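# Speaker notes: budgeting for the Wernport line

Feb 15, 2022. Talk by Lieven Mertens. Slides 1 to 6, questions at the end.
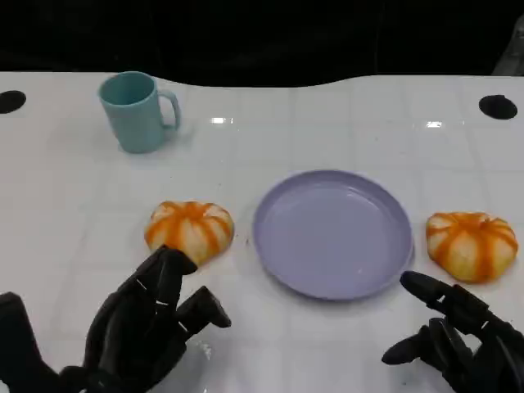 **Slide 1. What we are asking for**

Start with the request so people don't wait for it. We want to buy two-handed stations for the Wernport packing room, and we want the money split over two budget years. Say that the choice of supplier is still open. Strömberg and Hornia have both sent quotes. Lirum has sent a price list and no quote.

**Slide 2. What the work is**

Tableware and soft seasonal goods, set out on a table and handled one piece at a time. Mugs have handles. Plates are low and flat, so fingers have to get under a rim. Toy pumpkins are a different problem: they are squat and ribbed, and a grip that suits a mug may not suit them. Ask the room to keep these items in mind when we get to the price of hands.

**Slide 3. Where the money goes**

- Arms and hands: the biggest line in both quotes.
- Table and mounting: small, but it gets forgotten. Ask how the cables are routed before signing.
- Lighting: put in its own line. A glossy white top throws glare back at a camera. A matte top costs a little more and we should price both.
- Spare fingers: Hornia includes one set. Strömberg does not.
- Training hours: we have 202 in the plan for the first year. Explain that this is staff time and comes out of the room's own budget.

Pause here. Finance will want to talk about the training hours. Let them, then move on.

**Slide 4. Hands or simple grippers**

Jointed hands cost more to buy and more to repair. Simple grippers are cheaper, and for boxed goods I would take them. Our product list has 656 items on it and a good share are loose pieces in odd shapes. Buying simple grippers means buying several kinds, plus the changeover time. Show the two totals side by side and don't argue for either one yet.

**Slide 5. Timing**

Order 3 stations first. Run them on tableware only, then add the soft goods. Review in June. If the review goes well, order the rest, which brings us to 6. Both suppliers will hold the unit price for the second order if we put it in the first contract. Get that in writing.

Mention the floor. The back wall needs new power outlets before anything is delivered, and that job is in the building budget, so it needs a separate sign-off.

**Slide 6. What I need from you**

1. Approval to ask Lirum for a full quote.
2. A name from finance for the contract review.
3. A yes or no on paying for the spare fingers up front.

If someone asks about leasing: Strömberg offers it, Hornia doesn't. I have the monthly terms on paper and can hand them out after the talk.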